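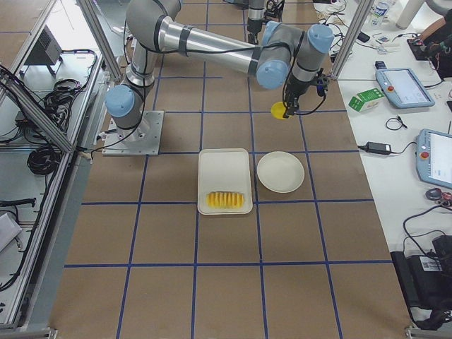

Trellard Communications Office, Tustholm
January 9, 2026

Trellard has reopened its serving and table-setting area at Tustholm, where sliced fruit, plates, bowls and trays are now laid out on a surface marked in squares with blue tape. Pineapple slices on a white tray were among the items set out, beside a plain round plate.

The area forms part of the Plirkumeck programme on everyday kitchen tasks, which began in August with a grant of £3000 from the Baxter Fund. The programme covers 11 tasks, including moving food from tray to plate and returning crockery to the rack. Plates in cream, pink and pale blue are kept upright in a black rack at the side of the table.

The area is in Room 516. Enquiries should be addressed to the programme office.
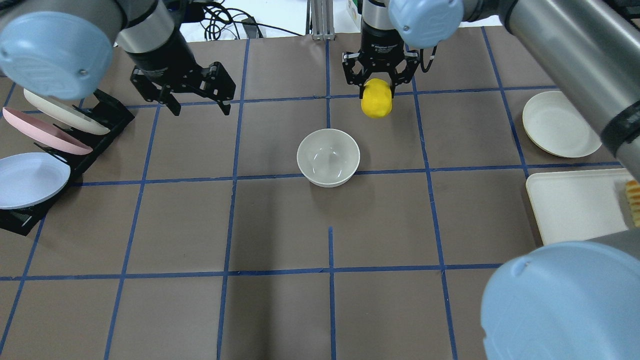 How long will the programme run?
The present grant covers 2 years, and a report on the first year's work will be published by Trellard.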